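Teaching by demonstration

Teaching by demonstration (you'll also see "learning from demonstration", "imitation learning" or just "showing it how") is the family of methods where a robot picks up a job from a person doing it, with no step-by-step program written out beforehand. I've been keeping this entry going on the Prutidden wiki for a while now, and I last gave it a proper tidy on 7/8/19, so do shout if something has gone stale.

The basic idea is older than most people think. Paint-spraying arms in factories were being led through their strokes by hand decades ago, with a skilled sprayer pushing the arm along while the controller wrote down where every joint was. Play it back and you had a painter! The catch was that it only played back. If the car door hung a bit to the left that morning, the arm sprayed the air where the door used to be. What changed later was that people began collecting lots of goes at the same job and fitting a model to the lot, so the robot could cope with things not being quite where they were last time.

Ways of showing

There are four ways in common use, and I'll take them in the order I met them.

Leading by hand (the books call it kinaesthetic teaching) means you take hold of the arm itself and move it. It's lovely for a single arm and a slow job. It's miserable for two arms, as you need both hands for one of them, and your own body keeps getting in front of the robot's cameras.

Remote control, or teleoperation, puts you at a joystick, a headset or a smaller copy of the robot. The copy sort is usually called leader and follower: you move the little one and the big one goes along with it. The motions you record are ones the robot can really do, and that's a huge plus. The minus is that you feel very little through it, and beginners are painfully slow. My first go at folding a tea towel on the Corker rig took so long that somebody made a round of tea and came back.

Hand-held grippers are my favourite. You carry the gripper about as if it were a pair of kitchen tongs, and the robot can be switched off or in another building altogether. The fingers meet the object much as the robot's fingers would, so the grasp itself carries over nicely, and most folk are working at a decent speed after a few minutes.

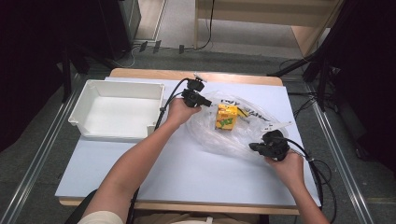

Packaging is a good test for any of these, and thin plastic is the worst of the lot. It slides, it folds under itself, it's see-through, and it never sits the same way twice, so you can't write a tidy rule for where to grab it. A person just pinches and adjusts. That little adjustment is exactly what you want in the recording, and two-handed jobs are full of it – one side steadies while the other does the fiddly bit.

Watching only is the fourth way. You do the job with your bare hands and the machine learns from video. It's cheap to collect, but fingers are not grippers, and somebody has to work out what the one means for the other.

How many goes does it take?

It depends (sorry). For a simple pick and place from a fixed spot, I've had something passable from very few. For soft or shiny things you want far more. The Motaung set, which a lot of us on the wiki started with, has about 900 recordings spread over 7 tasks, and the bag tasks are still the ones everybody moans about. Variety matters more than sheer number, in my experience. Move the items, swap the tray, change who is doing it.

Known troubles

Drift is the big one. The robot makes a small slip, lands somewhere the teacher never went, and then makes a bigger slip. Recording a few recoveries helps a lot, so fumble now and again and put it right without stopping.

Mixed habits are another. Tianyou Xue, who wrote the Skelix notes in January, found that two teachers going round an obstacle on opposite sides could leave the model aiming straight at it. Newer models handle this better, though I'd still agree on a side.

Then there's hesitation. If you pause to think, the robot learns to pause as well, and some of mine have sat there for ages over nothing at all. I trim the long waits out – not the short ones, which are often part of the grasp settling.

See also: leader and follower arms; grasping soft objects; behaviour cloning; the Corker rig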